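The Screens at Trarnelthorpe 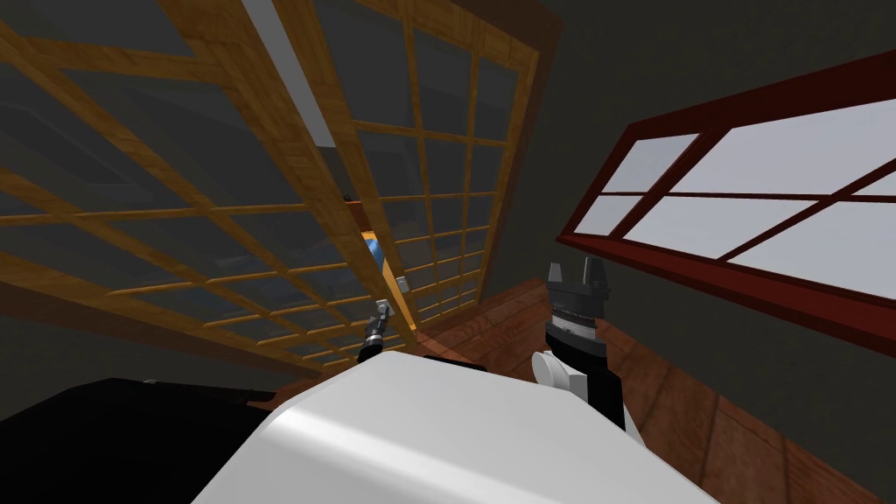 Two lattice screens, grey glass set in golden wood.

My aunt left me the house at Trarnelthorpe one November, along with 20 jars of damson jam and a letter asking me, very sweetly, to keep talking to the stairs. I felt a fool at first – anybody would – but by the second jar I was telling them all about my day, the bus from Nodell and the price of coal, and going up to bed they hardly creaked at all.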